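Brennan Half Marathon Adds 29 Feet, Loses a Hill

Runners in this year's Brennan Half Marathon will cover the full 13.1 miles, organizers confirmed this week, which came as news to people who thought they had been doing that all along.

A remeasurement of the course over the summer found it 29 feet short. The gap has been traced to the turnaround on Trakis Road, where the orange cone has for 8 years been set beside a mailbox. The mailbox was moved when its owners redid their driveway. The cone went with it.

"I've had calls," said race director Bernadette Kavanagh. "One man wanted to know if his personal best still counts. I told him to go outside and run 29 feet and add it on."

Past results will stand. Kavanagh said she has no plans to put an asterisk next to 2,800 finishing times, and that anyone who wants one is welcome to draw it on their own medal.

The bigger change for the December race is the route itself. The climb up Titasico Hill, which arrives at mile 11 and has been described in past runner surveys in terms this site doesn't print, is out. The county is replacing a culvert near the top and the road will be down to one lane until spring. Runners will instead take the river path to the old Wosent feed mill and come back along the rail bed, flat the whole way and open to whatever wind happens to be passing through.

Opinion is split. Members of the Brennan Striders, who have complained about the hill every year since it was added, now say the race won't be the same without it. A petition to bring it back has 41 signatures, several of them from people who walked it last time.

The start moves to 8:30 a.m. from 7:00, a shift met with no petition at all. The water stop at mile 6 will be on the left this year, and the one at mile 9 will have the good pretzels. Parking is at the fairgrounds; the church lot is for church.

Registration stays open until the bibs run out. Runners who signed up before the route change and trained specifically for Titasico Hill can ask for a refund, though Kavanagh said she'd want to see their legs first.

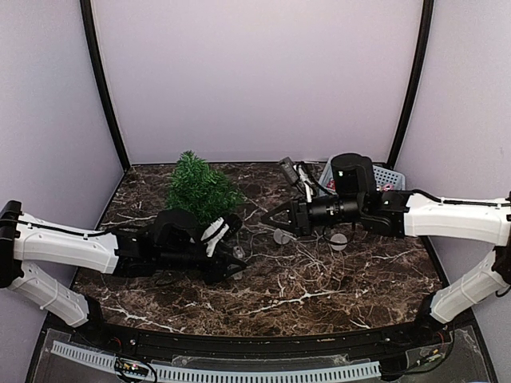
More in Local Running

Trakis Trail 10K moves its finish line out of the creek

Stroller division returns to Turkey Trot, with new rules on passing

Lost and found: one left shoe, size 11, mile 4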